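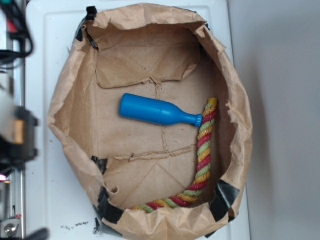

Making an open tray from a paper bag

By Mogens Ingvarsson
Last updated 20/04/2024

A large kraft paper bag makes a decent open tray for odds and ends. It weighs next to nothing, it can be made in an evening, and when it gets tatty it goes in the recycling once the tape is off. I keep mine on the utility room worktop for things that come in from the garden and have no other home yet, mostly bottles and short lengths of rope.

The method below is for a low tray with a rumpled, folded rim. It won't look like a shop basket. If you want straight sides and sharp corners, start with a cardboard box.

What you need

A large brown paper bag with a flat bottom
A piece of cardboard bigger than the bottom of the bag
Black tape (cloth or plastic, whichever you have)
Scissors
A craft knife and something to cut on
A pencil

I used a Bumico garden sack, the plain one without printing. Any sack of that sort will do as long as the paper is thick. Thin carrier bags with twisted handles tear along the handle patch when you fold them. Pruvost do a double-walled bag which is stronger but very stiff, and I gave up on the rim of that one and used it for potatoes.

Softening the paper

Open the bag and check the bottom for loose glue. Press any lifted edges down and leave something heavy on them.

Now fold the bag up and scrunch it. Be firm but don't twist it. Open it out, turn it round and scrunch it again. Carry on until the paper has stopped crackling loudly and bends where you push it. New paper springs back and you will be fighting it for the rest of the job if you skip this.

Small holes at this stage are not a problem. Put a bit of tape over them on the outside.

Cutting the height down

Stand the bag up and decide how deep you want the tray. For small things, a finished wall of 8 cm is plenty. You need a good deal more paper than that because the top is going to be folded over and back on itself. I cut mine at three times the finished height and had enough.

Mark the cutting line in pencil on all sides and cut with scissors. It doesn't need to be dead level. Keep the offcut, as it makes good patches.

Folding the sides

Start at a corner. Fold the top edge outwards by a couple of fingers' width and work along the side, then on to the next. When you get back to the start, fold the whole lot over again.

The corners will bunch up. Let them. If you push them outwards with your thumbs from the inside, the shape loosens from a rectangle to something closer to an oval, and the walls stand better that way. Vinh Ung, who showed me this, rolls the corners round a jam jar. I have tried both and can't see much difference.

If part of the rim keeps flopping inwards, fold that part the other way and tape it.

Fitting the floor

Lay the cardboard flat and stand the bag on it. Draw round the bottom, then cut just inside the line. Try it in the tray before you trim any more off. It should drop in without bowing up in the middle.

Old cardboard is fine here. Mine came off a Konano shelving box and had been taped before, so some of the top layer came away when I pulled the old tape off. A torn patch or a crease doesn't matter for storing bottles. If you plan to keep seeds or screws in it, use a clean piece, or glue a sheet of paper over the top, as little things catch under the flaps.

You can leave the floor loose. I do, and lift it out to shake the grit off.

Taping the rim

Cut the tape into short strips before you start and stick the ends to the edge of the table. Put a strip wherever the folded paper wants to spring open. On most bags that means near the corners and halfway along the long sides. Press each strip down hard, then fold a bit of paper over it if you would like less of it on show.

Don't run one long piece all the way round. The paper moves a little in use and a long strip pulls it into ridges.

The tape I had was Stosano 2618, which is black and sticks well to kraft paper. It won't peel off again without taking the surface with it, so be sure of the position.

Using it

Put the tray where it is going to live before you fill it. The walls are not made for carrying. If you have to move it with things in, slide a tea towel or a board underneath and lift from there.

Lay bottles on their sides, caps tight. Coil rope loosely against the wall, or let it follow the curve of the side, where it helps to keep the paper from sagging in.

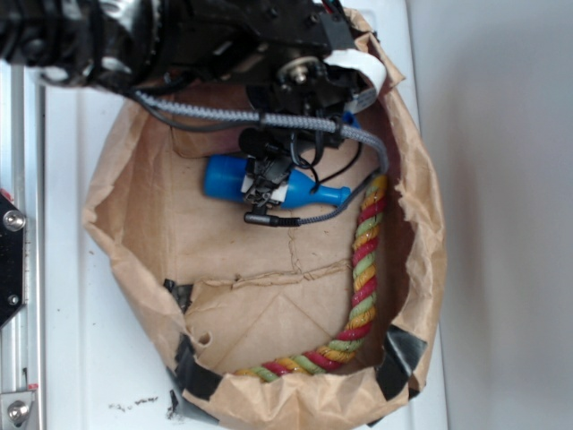

Can I store bottles with liquid in them in a paper tray?

Small ones are fine if the caps seal properly and the outsides are dry. Keep large full bottles out of it, as the weight pulls the walls in when they roll. If one leaks, take everything out, throw away the cardboard floor and let the paper dry flat before you put a new floor in.

Repairs

The first place to go is usually the fold at the base of the wall. Cut a patch from the offcut, glue it on the outside and hold it with a peg or a clip until it sets. A rim that has come undone only wants fresh tape.

I made my first tray in June and it stayed in use until the following spring, with 2 new floors in that time. The bag itself was still sound but by then it smelled of creosote, so I made another.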